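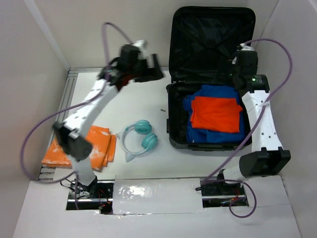 Two white robot arms mounted at the front of a white work surface.

Pernbridge Cup
April 28, 2023 | By the Eltton Sports Reference desk
14 comments | 226 shares

The Pernbridge Cup is a knockout football competition for amateur clubs in the Eltton district. It is often called the oldest cup in the area, a claim that rests on one undated programme and has never been backed up by league records.

Ties are played over a single leg, with extra time and penalties if needed. The final is held at Gaseswood, where the official record crowd is 1021. That figure is doubtful, as the ground was licensed for far fewer at the time and no gate receipts survive.

Lindqvist are usually listed as the most successful club. Their total includes a January final that was abandoned in fog and awarded to them later, and rival supporters do not accept it.

A player sent off in the cup misses the next cup tie, but may still appear in the league. The organisers say this is fair. Clubs fined 100 pounds for poor discipline have seldom changed their ways, and raising the fine to 200 pounds has had no clear effect.

Share this article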